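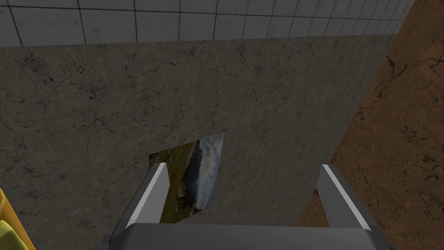 ## 3.2 Living with bare concrete

Residents of the Kostwood flats were promised "honest surfaces" by the developer, Brinkmann, and there is no denying that they got them. Of the 294 households that returned our questionnaire, most had no strong view on the material until they tried to put something on it. Opinions then formed quickly, usually on the second broken drill bit.

Grey was seldom the complaint. Tenants in the Nasitz block, where the walls are plastered and painted cream, were no happier with their colour and rather more bored by it. What people at Kostwood minded was the effort. A plaster wall forgives a badly placed hook, while a concrete one keeps it on record for the life of the building. Many pictures had therefore spent months on the floor, facing the skirting, while their owners came to a decision.

Those that did go up tended to be small, and landscapes led every other subject by a comfortable margin. Figure 4 gives the general idea in a rendered view: a modest scene of greenery and pale sky, flat against a great deal of mottled grey. We resist the obvious reading, that people deprived of a view will hang one, mainly on the grounds that several respondents offered it themselves and seemed pleased with it.

**Figure 4.** Small landscape on a concrete wall, with a cracked brown surface to the right.
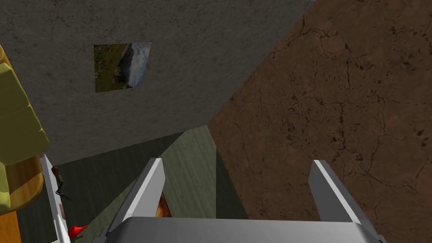 ## 3.3 Fixings and their cost

The leaflet issued to tenants recommends adhesive strips. Replies on this point were brief.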